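Galería: la mesa de trabajo de Trastadau

7 de octubre de 2024

El taller de Trastadau reabrió en mayo, después de cambiar el suelo y pintar las paredes. Esta galería recoge el puesto que más se usa, el de la mesa blanca, y se irá ampliando con los demás.

La mesa viene de un lote de mobiliario de oficina que compramos a Bovberg. Costó 245 euros con el transporte incluido. La superficie es blanca y se limpia con un paño húmedo, aunque los restos de cinta adhesiva dan más trabajo. Para protegerla se extiende encima una esterilla negra grande, marcada en cuadros, que cubre buena parte del tablero y deja libre una zona para las piezas pequeñas.

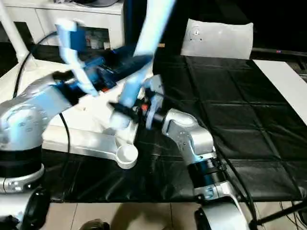

La esterilla se guardó doblada durante la obra y todavía le quedan arrugas. Hemos probado a dejarla una noche con peso encima – cajas de papel, sobre todo – y mejora algo, pero no del todo. Una nueva de Jadoon sale por 64 euros y de momento seguimos con la vieja.

El cojín blanco se deja al fondo, sobre la propia esterilla. Tiene unas marcas oscuras en la parte delantera. La funda se lava aparte, con agua fría.

Los cables son el asunto pendiente. Está pedida una canaleta de 100 centímetros a Lunumbridge para llevarlos por detrás del tablero.

Próxima entrega de la galería: las estanterías y el armario de herramientas.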